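事務所内巡視点検表(床・通路・什器・電気)コメント付き
スケカルム(Skekarholm)管理棟 2階執務区画
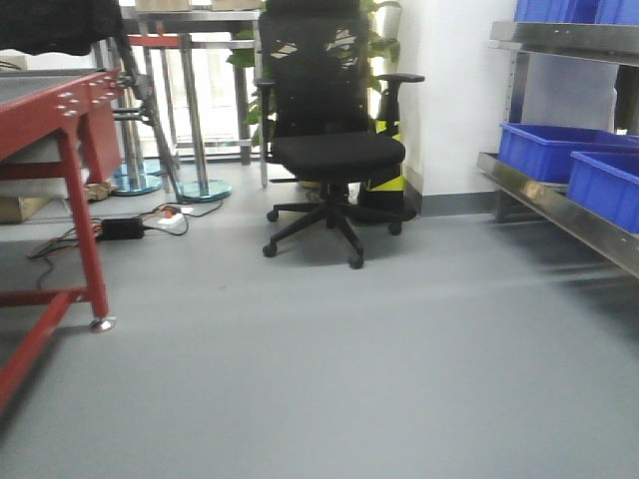
1. 点検の概要

点検日:2026年8月29日
点検者:Khoa Quách
立会者:Roos Verschueren(執務区画使用部署)
確認者:Sizwe Nkosi
対象:執務室、会議室、複合機コーナー、給湯室、廊下、書庫
前回点検:1月

判定記号
○ 適合
△ 適合、ただし経過観察または軽微な処置を要する
× 不適合、是正期限を設定する
− 該当なし

判定は点検時の状態による。点検中にその場で直したものも、発見時の状態で記入し、処置済みの旨をコメントに残すこと。

2. 床面・通路

2-1 主通路に物品が置かれていない 判定:△
コメント:複合機コーナー前に用紙の箱が仮置きされていた。立会者がその場で書庫へ移動。納品時の置き場を決めていないことが原因とみられる。前回も同じ指摘あり。

2-2 床材の浮き、剥がれ、段差がない 判定:○
コメント:会議室入口の見切り材は前回△。補修後の状態は良好で、つま先が掛かる箇所なし。

2-3 水濡れ、油分、滑りやすい箇所がない 判定:△
コメント:給湯室の流し前に水滴。吸水マットの端がめくれている。マットは交換品を手配する。

2-4 床上配線は保護カバーに収められている 判定:×
コメント:会議室の表示装置用ケーブルが通路側を横断し、カバーなし。養生テープでの固定は恒久処置として認めない。壁沿いに迂回させるか、配線カバーを設けること。

2-5 区画表示、注意表示が視認できる 判定:○
コメント:特になし。

3. 椅子・机

3-1 椅子の脚部(ベース)に割れ、変形がない 判定:○
コメント:樹脂製ベースは裏返して付け根を確認した。目視だけで済ませた椅子はない。

3-2 キャスターの脱落、固着、異物の巻き込みがない 判定:△
コメント:窓側の席で糸くずと結束バンド片の巻き込み。除去後、回転は正常。清掃担当に周知を依頼。

3-3 昇降機構が着座中に下がらない 判定:×
コメント:書庫脇の1脚が着座後に徐々に沈む。ガススプリングの劣化と判断し、使用禁止札を付けて引き上げた。ガススプリングの分解は禁止。交換か廃棄かは購買側(Rogério Bastos)の回答待ち。

3-4 肘掛けにがたつきがなく、高さ調整が固定できる 判定:△
コメント:取付ねじの緩みあり、増し締め済み。左右の高さが揃っていないだけのものは指摘に含めない。調整は使用者の判断による。

3-5 背もたれの張り材に破れ、たるみがない 判定:○
コメント:メッシュ部は縁の縫製と枠との接合部を指で押して確認。

3-6 机天板の縁に欠け、ささくれがない 判定:○
コメント:特になし。

3-7 使用者不在の椅子が通路側に引き出されていない 判定:△
コメント:退席時に椅子を戻す習慣が部署によって異なる。掲示は増やさず、朝の連絡で一度伝えれば足りる。

4. 棚・収納

4-1 高さのある書棚は壁または床に固定されている 判定:○
コメント:書庫の固定金具は全数を手で揺すって確認。アンカー部のひび割れなし。

4-2 棚上に落下のおそれのある物品がない 判定:×
コメント:書庫の棚上にファイル箱が二段積み。地震時に出入口をふさぐ位置にある。期限内に下段へ移すか、外部保管に回すこと。保管先はClarklowとの契約枠を使ってよい。

4-3 棚板の積載が表示値以下である 判定:△
コメント:表示は1段25kg。紙ファイルの詰まった段で中央のたわみが見られる。計量はしていない。次回までに使用部署で重量を確認し、記録を残す。

4-4 引き出しのラッチが機能し、同時に複数段が開かない 判定:○

4-5 踏み台は所定の場所にあり、滑り止めが付いている 判定:△
コメント:滑り止めゴムは四隅とも残っているが硬化が進んでいる。年度内に更新。

5. 植栽・仕切り・置物

5-1 鉢植えが避難経路および扉の可動範囲にない 判定:○
コメント:廊下の突き当たりにあったものは前回の指摘後に移設済み。

5-2 葉や枝が通行者の目の高さに張り出していない 判定:○

5-3 受け皿から水があふれていない 判定:△
コメント:水やり当番が重なった日に受け皿があふれるとの申し出が立会者からあった。床材への影響は見られない。当番表を一本化すること。

5-4 移動式の仕切り、標識類が転倒しにくい状態にある 判定:○
コメント:台座の割れなし。

6. 電気・照明

6-1 電源タップの定格を超えて使用していない 判定:×
コメント:給湯室で電気ポットと電子レンジを同一タップに接続。消費電力の小さい側のポットだけでも銘板値700Wあり、合算でタップの定格を超える。レンジは壁コンセントへ直接接続に変更、処置済み。再発防止としてタップ自体を撤去する。

6-2 プラグ、コードに変色、被覆の傷がない 判定:△
コメント:複合機コーナーの裁断機のコードに折れ癖。被覆の割れはまだないが、束ねたままの使用をやめること。

6-3 机上照度が社内基準(300lx)以上である 判定:○
コメント:照度計で測定。最も低い席は書庫寄りで、基準は満たす。ブラインドは全閉、照明は全点灯の条件とした。

6-4 照明器具のちらつき、カバーの浮きがない 判定:△
コメント:廊下の1灯にちらつき。器具番号138。管球交換で改善しない場合は安定器を疑う。

6-5 分電盤の前に物が置かれていない 判定:○

7. 避難・防火

7-1 誘導灯が点灯している 判定:○
コメント:点検ボタンによる非常点灯も確認。

7-2 消火器が所定位置にあり、圧力指示が正常範囲である 判定:○
コメント:標識の高さが扉を開けた際に隠れる箇所があるため、標識の移設を提案する。今回は指摘扱いとしない。

7-3 防火戸の閉鎖範囲に障害物がない 判定:○

7-4 非常口の扉が鍵を使わず内側から開く 判定:△
コメント:開くが重い。ドアクローザーの調整をBrirkeroに依頼済み。

8. 不適合事項の一覧と担当

2-4 会議室の床上配線 担当:Vy Hứa 処置:配線経路の変更
3-3 昇降不良の椅子 担当:Rogério Bastos 処置:交換または廃棄の決定
4-2 書庫棚上の二段積み 担当:Roos Verschueren 処置:移動または外部保管
6-1 給湯室の電源タップ 担当:Vy Hứa 処置:撤去

是正が完了したら、担当者は本表の写しに処置内容を記入し、確認者へ提出する。口頭報告のみでは完了としない。処置前後の状態がわかる記録を添えること。

9. 確認者コメント(Sizwe Nkosi)

2-1は繰り返しの指摘となっている。次回も同じ状態であれば×とする。用紙の納品は数量を減らして回数を増やす方法も検討されたい。

4-3は計量していない以上、△の根拠が弱い。たわみ量だけでも測って記入すること。次回から金尺を点検用具に加える。

3-3の椅子は札が外れると再使用されるおそれがある。回答を待つ間は施錠できる場所に保管する。

給湯室については別途、Đàoの担当者から流し台下の配管点検の申し入れがあり、マット交換と日程を合わせる。

点検用具:照度計、懐中電灯、六角レンチ、使用禁止札、本表
保存期間:3年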